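Diary > Sosham Town > 2020

July 30, 2020

Plestow away, lost 2-1. Last match of the restarted season, and we finish fifth. 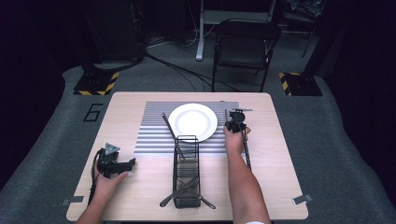

I had it down as a draw before kickoff and I still think a draw was fair. We had the better of the first half. Leone scored after 20 minutes with a header from a corner, the same corner we have been taking since December, short to the edge of the box and then hung up to the back post. Plestow must have seen it on tape by now but they left him alone anyway. After that we sat back. I don't know if that was the plan or if the legs went. It was a warm evening and this was the fourth match in 11 days.

They equalized just before the break. Our left back was caught up the field, the cross came in low and Denov got a hand to it but pushed it straight to their number nine. I won't blame Denov for that one. The second goal I do put on him. He came for a free kick he was never going to reach, and it was headed over him into an empty net with 12 minutes left. He has been good all season and he will be annoyed with himself.

We had one chance after that. Leone turned his man well and hit it early, and it went wide of the near post. Then three subs at once, two long throws, and the whistle.

No crowd, of course. The Plestow ground holds 4000 and it looked bigger with the seats bare. The stream dropped out twice in the second half, once for long enough that I went and filled the kettle. You can hear everything the players say now. Our center half talks from start to finish, mostly telling people to squeeze up. I like him more for it than I did when I could only see him. I still miss the noise. A goal with no noise after it feels like something from a training session, and I didn't get out of my chair for ours.

It was Leone's 100th league match for Sosham. The club put a line about it on the website in the afternoon and gave him the armband for the night. The record for a forward is 115 and he should pass that before Christmas if he stays. I expect there will be offers. He has a year left on his contract, and the club has lost the gate money from five home matches.

Fifth is two places better than last year. We took nine points from the six matches since the restart, which is all right, but four of those six were against teams below us and we should have had more. The draw at home to the bottom side is the one that cost us fourth - I said so at the time.

The season ticket letter came this morning. Same price as before, with a credit for the matches we couldn't go to. No date for when we will be let in. I filled in the form and kept my old seat, row F on the river side. Our last home crowd was 1542 and I was in it, in the rain, and left five minutes early to beat the traffic. I wouldn't do that now.

Need to post the form tomorrow and buy stamps.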